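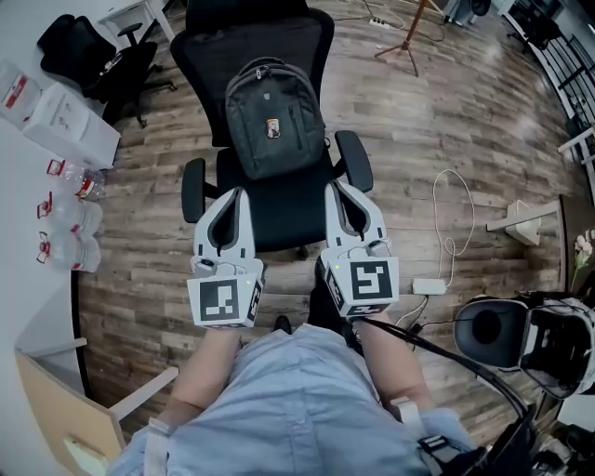 Two grippers, one backpack: a session at Fandix, seen from the wearer's point of view.

The first thing I learned at Fandix is that picking up a backpack is hard. I've done it all my life, but never with a two-fingered clamp in each hand and a white strap on each arm, and I was terrible at it! It took me 9 tries to get a decent grab off that office chair.

The method the team is working on, which they call Nivix, skips the robot for most of the day. A person does the chore holding the grippers, and the printed markers on the cubes let the software work out where each hand is and how it's tilted. All of that becomes training material for a two-armed robot named Mulov, who (I can't help saying "who") lives down the hall.

So does it work? Sort of – and better than I expected. The team trained one version of the software on 40 minutes of people handling bags, then gave Mulov 35 attempts at lifting one off a chair. It missed six. Most of the misses came when the top handle had flopped over, and I have to say I sympathize.

What got me was how human the good ones looked. Mulov steadies the bag with its left gripper before the right one goes for the handle, a little habit it picked up from the people who'd trained it. With a harder bag, loaned by the Jiang lab across town, it did the same thing and then dropped it anyway.

I went back in for another turn around four in the afternoon. My forearms were sore by then, and I was getting roughly every other grab. They kept my recordings, clumsy ones included, and the next round of training starts in September.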